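4.2 Hand comparison on the tabletop set

Both hands were run on the same pair of arms, same controller, same head camera. Only the hand and its wrist adapter were swapped. The Tolov hand is the one used for the main results in section 3; the Clavon hand came in late (February) and had less tuning, so read the numbers with that in mind. Joint limits were left at the maker's defaults for both. Grip force was capped in software at the same value.

Objects were picked to be awkward in different ways. Flat things - a spiral-bound notebook, a printed wrapper, a woven coaster. Hollow things - a small bowl, a small cup, a large plate. One hank of twine, which has no fixed shape at all. And a tube of toothpaste, which gives when squeezed and tends to roll off if the thumb arrives first. Positions were changed between runs but objects were never allowed to overlap at the start. Clutter is left to section 5.

Each run is 14 grasp attempts from a fresh layout. An attempt counts as a success if the object leaves the cloth and stays in the hand for 2 seconds. Re-grasps inside the same attempt are allowed, dropping is not. The operator (Wyn Yorath for all Clavon runs, Nerea Zabala for all Tolov runs) could see the head camera view only. We know that ties operator to hand. Swapping them half way would of been better and we did not have the time.

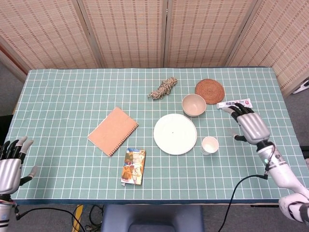
Figure 7. Head camera view during the tabletop set. Right hand holding the toothpaste tube, left hand open.

Thumb placement was the main difference between the two. On the Tolov hand the thumb closes at a fixed rate with the fingers, so soft objects get pinched early and turn in the palm. The Clavon lets the thumb lag. Slower, but fewer turned objects. For the tube this mattered a lot. For the notebook hardly at all, both hands do badly there and for the same reason: the fingertips are too thick to get under a cover lying flat. Operators ended up dragging it to the table edge, which we allowed.

The plate was the worst object overall. Rim too low, too wide for a palm grasp. The only method that worked with either hand was pressing on the far rim to tip the near one up, then sliding two fingers under. This is hard to do through a single head view becuase the hand hides the rim at the moment it matters. A wrist camera would help, see section 6.

Cable routing also cost us runs. The arm cables are left to hang past the front of the table, and on long reaches to the far side they pulled at the wrist enough to shift the hand just before contact. Extra slack fixed most of it. Runs before that change were thrown out for both hands, not just the one that did worse.

Controller delay was checked using the Haldane logger. No difference between hands that we could find. The full logs come to 930 files and are kept with the Bamlow set, same naming as before. Per-object results are in the appendix. Force traces for the bowl are missing for the Tolov hand - logger was off - so no claim is made there.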